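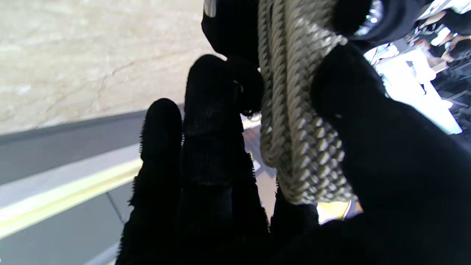

**Figure 3.** Wrist-camera view of a gloved hand holding a braided rope.

Consumables took a larger share of the purchasing plan than we had expected when the first request was written. The original budget covered two hands, one arm and a spare controller, and set aside a single line for "sundries." Gloves were in that line. By the end of February the sundries line had been spent, and most of it had gone to knit gloves. Thick rope is one of the harder items on a glove: in Figure 3 the braid is pinched between the thumb and an upper finger, and small fibers stand out along the edges of the digits. We therefore moved gloves out of sundries and planned for them separately, on the same footing as batteries and cable.

### 4.2 Estimating glove use

We logged glove changes at the Dellow site over 57 working sessions. A glove was changed when the operator could feel a hole at a fingertip or when the knit slipped under load. Sessions with rope, straps and bag handles were logged apart from sessions with boxes and bottles. The log does not separate wear from other causes of damage, such as a glove caught in a drawer, and we did not try to correct for this.

For planning we used a fixed allowance of 30 gloves per hand per quarter. The allowance is deliberately simple. A finer estimate would need a record of the load on each finger, and the current hands do not report it.

### 4.3 Comparing suppliers

Two suppliers were asked for quotes. Prustilden sells gloves in cartons of 50 with no minimum order. Stultimach offers a lower unit price but will only ship 200 or more at a time, and its lead time is longer. For a lab with two hands the Stultimach order covers most of a year, which ties up money and shelf space and carries the risk that the hand model changes before the gloves are used. We chose Prustilden for the first year and will ask Stultimach for a new quote if a third hand is approved.

Fit mattered more than price. A glove that is loose at the fingertip folds under the object and changes the grip, so we bought a small trial lot in two sizes before placing the main order. The trial lot is charged to setup costs in Table 2.

### 4.4 Spare hands

The Dumitrescu service contract covers repair of the finger tendons but gives no loan unit while a hand is away. We compared the cost of a third hand with the cost of lost sessions — operator time, room time and rescheduling. The result depends almost entirely on how often a hand fails, and our record is too short to give a firm rate. The plan therefore keeps the third hand as an optional item, to be decided after the first full year of use.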